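Minutes of the Jedasia Equal Rights Network, planning meeting
Tue 29 April, upstairs room

Chair: Nosipho Swanepoel. Minutes: Wiroj Wattanapong.

1. Previous minutes
The minutes from February were accepted with one correction: the letter to the school board was sent by post, not by email.

2. Petition on the housing ordinance
The petition for adding sexual orientation and gender identity to the city housing ordinance has now 3,267 signatures. Nosipho will hand it to the city clerk before the next council session. She asked that members do not speak to the press on the steps before the handover is finished.
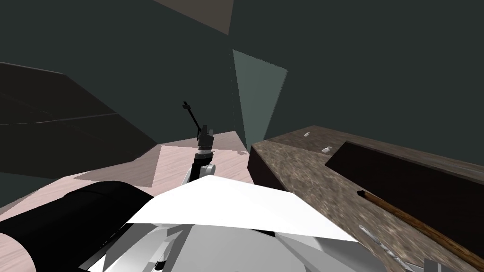
Robot arm over a tabletop, computer rendering.

3. Open evening for tenants
We discussed the hall on Kettler Street. The rent is $200 and includes chairs. The other hall is cheaper, but the entrance has stairs and no ramp. Agreed to take Kettler Street. Wiroj will make the booking and ask for the key one day earlier. 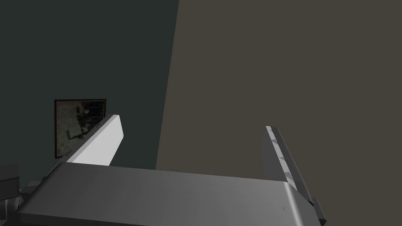
Gripper with its fingers pointing up, rendered view.

4. Leaflets
The draft was read aloud. Two members found the second paragraph too legal, and it will be written again in simpler words. We will print 600 copies – English on one side, Spanish on the other.
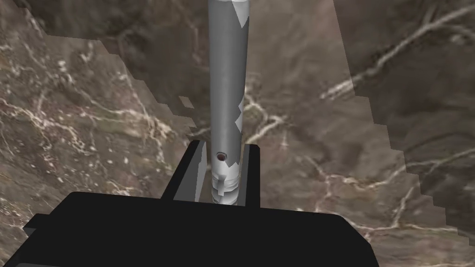
Question from the floor: Can a person who rents only a room sign the petition?
Reply from the chair: Any adult resident of the city can sign, and it makes no difference if they rent, own or stay with family.

5. Council hearing
We have 2 speaking places. Nosipho takes the first. The second should go to a tenant who was refused an apartment, if this person feels comfortable to speak in public. Names to Wiroj, in confidence.
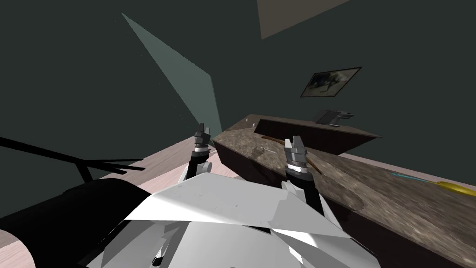

Speakers must register with the clerk before noon on the day of the hearing. Written statements are also accepted – one page, signed, with a street address.

6. Other business
The banner needs new rope. Next meeting is in the same room, date to be sent by email.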